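Ticket 309 – Poste 107, redémarrages aléatoires
Site : Tirkthorpe, bureau d'études
Ouvert le : 29 janvier
Priorité : moyenne
Statut : en attente du demandeur

Demande initiale

Bonjour, le poste 107 redémarre sans prévenir depuis le début de la semaine. Pas d'écran bleu, pas de message, l'écran devient noir et la machine repart. Cela arrive surtout pendant les exports de plans depuis Clarnum, mais c'est aussi arrivé une fois avec la messagerie seule ouverte. J'ai perdu deux fois mon travail de la matinée. Le poste est sous Windows 10, la dernière mise à jour est passée sans erreur.

Support, premier niveau

Bonjour. Merci de préciser :
- si le poste est branché sur une multiprise ou directement au mur ;
- si d'autres postes du même bureau ont le problème ;
- ce qu'affiche l'observateur d'événements, journal Système, à l'heure du dernier arrêt.

Demandeur

Multiprise, avec l'écran et un chargeur de téléphone. Les autres postes n'ont rien. Dans le journal il y a « Kernel-Power, ID 41 » à chaque fois, et rien juste avant.

Support, premier niveau

L'événement 41 indique seulement que Windows n'a pas été arrêté proprement. Il ne donne pas la cause. Branchez l'unité centrale directement au mur et désactivez le redémarrage automatique (Paramètres système avancés, Démarrage et récupération). Si c'est un plantage du système, vous aurez un écran bleu à la place du redémarrage.

Demandeur

Fait. Toujours pareil, deux coupures dans l'après-midi, sans écran bleu.

Support, second niveau

Reprise du ticket. Relevé à distance avec Fellik pendant un export Clarnum : température processeur normale au repos, montée très rapide en charge, puis perte de la sonde au moment de la coupure. Le test mémoire lancé pendant la pause de midi ne remonte aucune erreur. Disque sain. Pilote graphique à jour.

Pistes retenues, dans l'ordre : contact processeur/dissipateur, alimentation, carte mère. Retour atelier demandé, poste de prêt 212 livré au bureau.

Rappel pour l'atelier : alimentation débranchée, levier du socket complètement relevé avant de retirer le processeur, tenir la puce par les bords, ne pas toucher les contacts. Nettoyer l'ancienne pâte avant remontage.

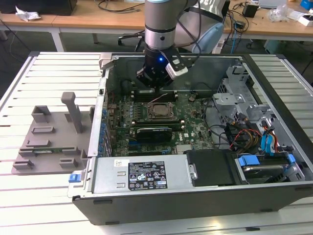
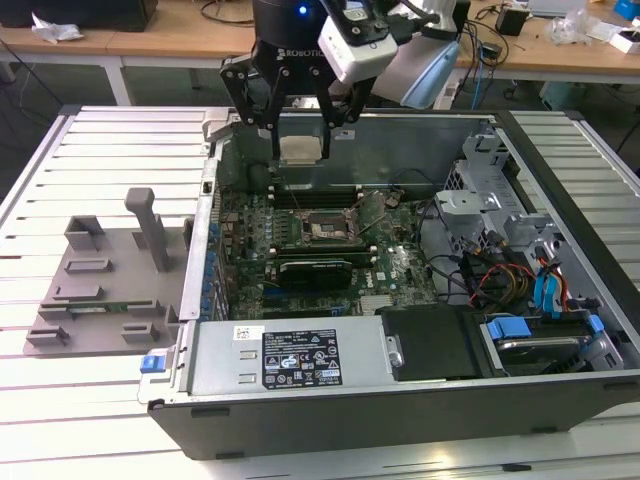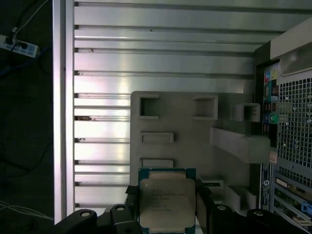
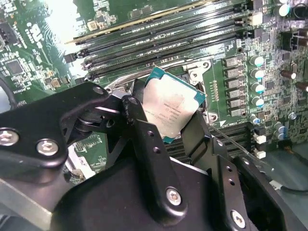 Le demandeur signale entre-temps que le poste de prêt n'a pas redémarré une seule fois, exports Clarnum compris, mais que l'imprimante Wegener du couloir n'y est pas installée et qu'il doit passer par un collègue pour sortir ses plans. Il demande aussi si ses modèles de cartouche, enregistrés en local sur le 107, sont récupérables.

Support, second niveau

File Wegener ajoutée sur le 212, à vérifier après fermeture et réouverture de session. Pour les modèles, le disque du 107 n'est pas en cause. Copie faite dans votre dossier réseau, sous-dossier Modeles_107.

Atelier

Pâte thermique sèche et répartie sur une moitié seulement du processeur. Pas de broche tordue dans le socket. Nettoyage, pâte neuve, dissipateur revissé en croix. Premier essai en charge : coupure au bout de 10 minutes, donc mieux qu'avant mais pas réglé. Alimentation remplacée par une du stock, essai relancé jusqu'au soir : aucune coupure, température stable.

L'ancienne alimentation est étiquetée HS, à sortir de l'inventaire.

Support, second niveau

Les deux interventions restent en place. Le 107 peut revenir au bureau d'études. Merci de nous indiquer un créneau pour l'échange avec le 212 et de fermer Clarnum avant notre passage. Le ticket reste ouvert une semaine après la remise en service.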